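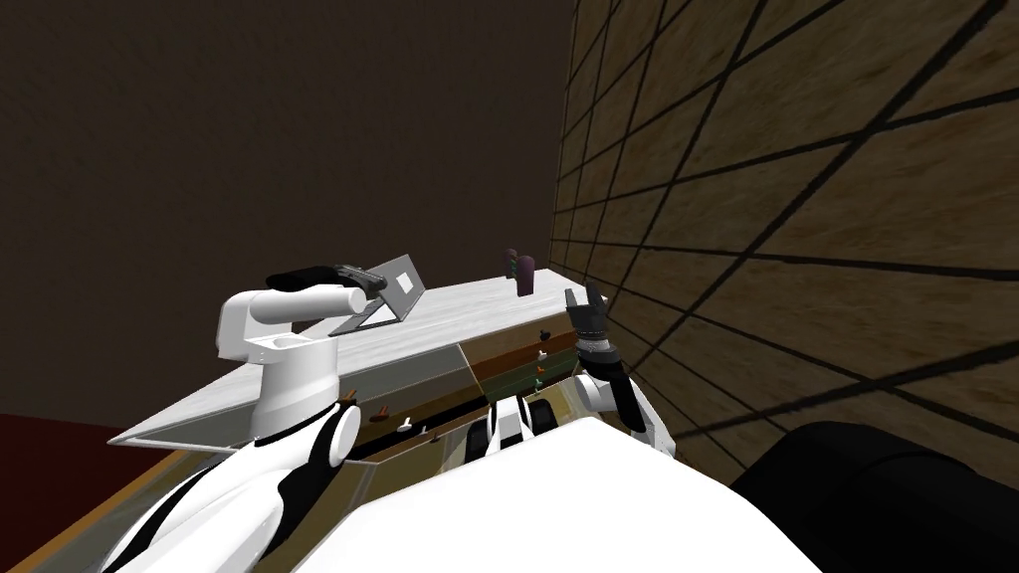

White arms over the counter, brown tile behind.

June, late. Another invitation to speak, this time the Evley meeting on thin films. They addressed me as Dr. Cropper. The fee is 678 for "early" people and the program still says keynotes to follow.

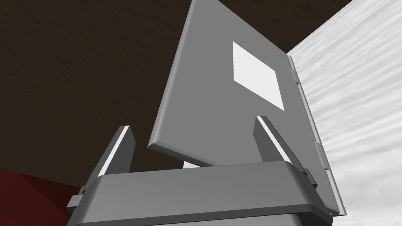
Darnell Castellanos says it's a proper conference, he went two years ago. I asked how many were in his session. Five, counting the chair. The website claims over 105 talks. Maybe, if you count the posters and the welcome from Prurix, who are paying for the coffee.

Read the abstract rules again after supper. Review takes 29 hours, they promise. Who reads anything properly in that time? 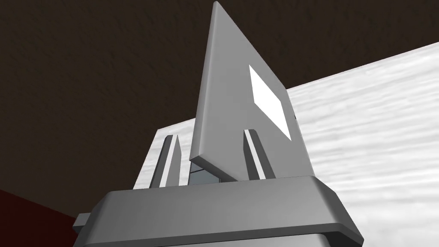 and yet I've got the Irach coating results sitting in a drawer, and no other place to show them before fall. Wrote half an abstract. Didn't send it. Will ask Darnell whether he ever got his receipt.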